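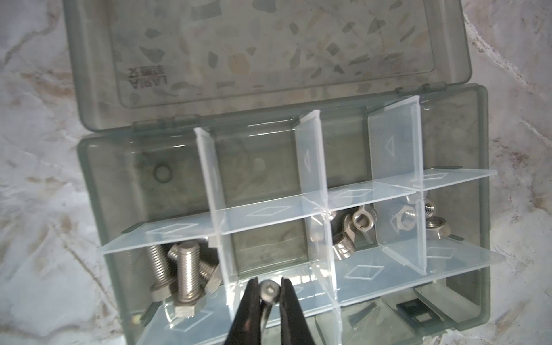

A translucent gray plastic organizer box with a hinged lid and clear dividers

Compartment case

A compartment case (also divided box, organizer box or parts box) is a shallow container whose interior is split into cells for keeping small items apart. The cells may be molded into the base or formed by separate dividers. Compartment cases are used for fasteners, fishing tackle, beads, sewing notions, electronic components and medicines, and are sold both as single boxes and as inserts for larger cabinets.

History

Divided containers long predate plastics. Apothecaries, typesetters and seed merchants kept stock in trays with fixed wooden partitions. The type case, in which each letter had a cell sized to its frequency of use, is often cited as the most developed early form. Traveling salesmen carried similar trays in leather cases, usually with a cloth-lined lid that pressed on the contents to stop them from shifting.

Tinplate boxes with soldered or folded partitions became common once sheet metal could be stamped cheaply. They resisted knocks better than wood but rusted at the seams, and the contents could not be seen with the lid closed. Paper labels were the usual remedy. The workshop catalog of the Zelenák company listed 174 patterns of tin parts box, most of them differing only in the number and width of the cells.

Injection molding allowed the base, hinge and latch to be produced in very few operations. Early plastic cases were made of polystyrene, which is clear and stiff but cracks readily. Polypropylene later displaced it in most general-purpose cases — it is cloudier, but it tolerates repeated bending and can form a hinge in the same piece as the lid.

Construction

Three hinge types are in general use. A living hinge is a thin flexible strip joining lid and base. A pin hinge uses a metal or plastic rod passed through knuckles on both parts. A snap hinge has short molded studs that click into sockets, so that the lid can be removed and replaced.

Lids are commonly transparent or translucent. In cases meant for very small parts, the inner face of the lid carries ribs that meet the tops of the cell walls. Without such ribs, washers and similar flat items can slide from one cell to the next when the case is tipped. The gap that remains after closing is called lid clearance and is a common subject of complaint in trade reviews.

Dividers

Fixed dividers are molded with the base and cannot leak at the floor, but the layout cannot be changed. Removable dividers slide into grooves in the side walls. Long dividers normally run the length of the case, and short cross dividers fit between them. Cell floors may be flat or curved. Curved floors, known in the trade as scoop bottoms, allow small items to be drawn up the side with one finger.

A method of grading divider fit was set out by Vilém Tichý and Sirkka Kuusisto, who filled each cell with steel balls and tilted the case through a fixed cycle. A case passed if no more than two balls in 1,000 left their cells. The Nandel series of cases was redesigned with deeper grooves after an early model lost 583 in a single trial.

Sorting practice

Contents are arranged by size, by type or by frequency of use. Arrangement by size is usual for fasteners, with the smallest items placed nearest the latch. Nighat Khattak's handbook for repair shops advises leaving one cell empty in each case for unidentified parts and clearing it every May. Arrangement by frequency is faster in daily work but harder for a second user to learn.

Labels may be fixed to the lid or to the cell floor. Floor labels remain in position when the lid is open but are hidden when the cell is full.

See also

Type case
Tackle box
Pill organizer
Specimen drawer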